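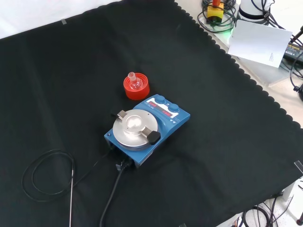

The Plillside–Skislow Campaign Promises file holds 2,991 statements made by candidates at public meetings in two towns, each with a label for how firm the promise was. Treat the label with suspicion. We print a firmness score next to each statement, and a printed score has a pull of its own, where people trust the number without asking when the thing was last checked. Ours was last checked in December, by one person, on part of the Skislow half.

## What a row contains

| Field | Notes |
|---|---|
| `id` | Stable between releases, so far |
| `town` | `plillside` or `skislow` |
| `office` | Council, mayor, school board, water board |
| `text` | Up to 1000 characters, trimmed at a sentence break where we could find one |
| `prompted` | `yes` if the statement answered a question from the floor |
| `label` | `firm`, `soft` or `none` |
| `score` | From the Bozkurt tagger, 0 to 1 |
| `source` | Recording or written minutes |

Candidate names were replaced with codes. This hides very little. Anyone who has lived in Skislow will know which water board candidate kept bringing up the bridge.

## Labels

There are 3 labels. `firm` means the speaker said they would do a thing and named the thing. `soft` covers "look at," "fight for," "support," and most of what gets said about taxes. `none` is for everything else, including attacks on the other side.

The line between `firm` and `soft` is where annotators disagreed most, and I don't think the guidelines fixed it. "We will get that road paved" was marked firm for a mayoral candidate and soft for a school board candidate. You could defend that, given who paves roads, but the guidelines say to ignore the office. Both rows are still in the file as they were marked.

## The scores

The first pass was done with Bozkurt, which was built for sorting complaint letters. People correcting a machine's guess tend to leave it alone, and I would assume that happened a lot. Please don't use `score` as evidence that `label` is right. They come from the same place more often than the table makes it look.

Bozkurt also likes long sentences. A candidate who rambles will score higher than one who says "Yes, I'll vote for it."

## Known problems

- Plillside is mostly minutes and Skislow is mostly recordings. Any difference you find between the towns may be a difference between a clerk and a microphone.
- Incumbents are heavily represented. They show up to more meetings.
- `prompted` is blank for many Plillside rows. Blank doesn't mean `no`.
- Some statements repeat word for word from meeting to meeting. We kept them. If you are training anything, split by candidate code, never by row.
- Sarcasm was labeled as if meant.

## Things people have asked to do with it

Ranking candidates by honesty: no. There is nothing in the file on whether a promise was kept.

Predicting results: I've seen one attempt, using version 2 joined to the Rukar turnout tables. It did well on the election it had already seen.

Studying how local candidates word things when pressed from the floor: reasonable, if you stick to Skislow.

## Changes

**3** – Fixed broken apostrophes. Merged mayor and deputy mayor, which I argued against.

**2** – Added the Skislow recordings.

**1** – Plillside minutes only. Don't use it; the `office` column is shifted by a row partway down.

## Contact

Gönül Yüksel maintains the file. Corrections are welcome with the `id` and the source you checked against. "This is obviously firm" will be read and probably not acted on.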